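# Equipment planning for household-task robot cells

**Equipment planning for household-task robot cells** is the process by which a laboratory, training center or small firm decides what to buy, when to buy it, and how to pay for it when setting up robot arms to work with ordinary home appliances. The term covers the arms and grippers themselves, the cameras, the furniture, and the appliances on which the arms are to operate. It is usually treated separately from industrial automation purchasing, where the work pieces are supplied by a production line and do not appear in the robot budget.

## Scope of a budget

A typical plan divides spending into capital items, task items and running costs. Capital items include arms, grippers, controllers and computers. Task items are the goods handled during the work, from microwave ovens and kettles to trays and cloths. Running costs include spare fingers, cables, power and floor space.

The division matters mainly for approval. At the Wellidwood training center, capital items pass through a yearly review held in March, while task items may be bought at any time from a department's own funds. Other sites place all three groups in one request, which shortens the paperwork but makes small changes harder to approve later.

## Selection of appliances

Appliances are commonly chosen after the gripper has been selected. The width to which the fingers open, the shape of their tips and the reach of the arm limit which doors, buttons and handles can be used. Planners are advised to record the following for each appliance before ordering:

- door type and method of release
- size and spacing of the controls
- language of the printed labels
- presence of a display that can be read by a camera
- length of the power cord and position of the outlet

Microwave ovens are a frequent first purchase. They are low in cost, stay in one place during use, and combine a hinged door with a control panel. Models differ a good deal in how the door opens. Some have a pull handle, which calls for a firm grip and a curved path of motion. Others have a release button, which can be pressed with a closed finger but needs accurate placement.
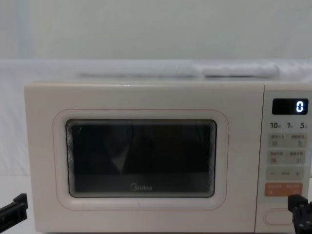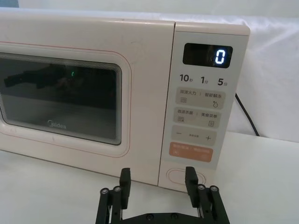
*A cream-white Midea microwave oven with black grippers close to the front of the appliance. The display reads "0" in both views.*

Glossy surfaces and dark glass are a known source of difficulty for cameras - reflections in a door window may be mistaken for objects inside. Plain backdrops and even lighting are therefore often included in the furniture budget. A cloth-covered stand is the cheapest form of backdrop and can be replaced when the work moves to another appliance.

## Cameras and mounting

The number of camera positions has a direct effect on cost. A view from chest height gives the general layout of the work, and a view from the wrist shows the area close to the fingers. Sites that begin with one position and add another later generally pay more, as mounts and cables must be fitted a second time. The Privby planning guide, issued on 20/08/2021, recommends that both positions be ordered together even when only one is to be used in the first year.

## Spare parts and reserves

Gripper fingers wear at the tips and are treated as consumable parts. The same guide sets a reserve of 12 spare fingers for a two-arm cell and advises holding back 20 percent of the task budget for appliances that prove unsuitable after delivery. Wellidwood applies a higher reserve of 40 percent during the first year of any new cell and returns to the standard rate afterward.

Warranty terms should be checked before purchase. Home appliances may be sold on the understanding that they will be used by a household, and repeated use in a laboratory can fall outside the cover.

## Leasing and shared purchase

Arms may be leased in place of being bought. The Asutent leasing plan includes the controller and one yearly service visit but leaves grippers to the customer. Luo, a shared purchasing program for smaller sites, lists over 521 task items that members may borrow and return. Borrowed appliances are suited to short trials. For longer projects a site normally buys its own, so that the position of the controls does not change between one period of work and the next.

## See also

- Capital budgeting
- End effector
- Laboratory furniture
- Total cost of ownership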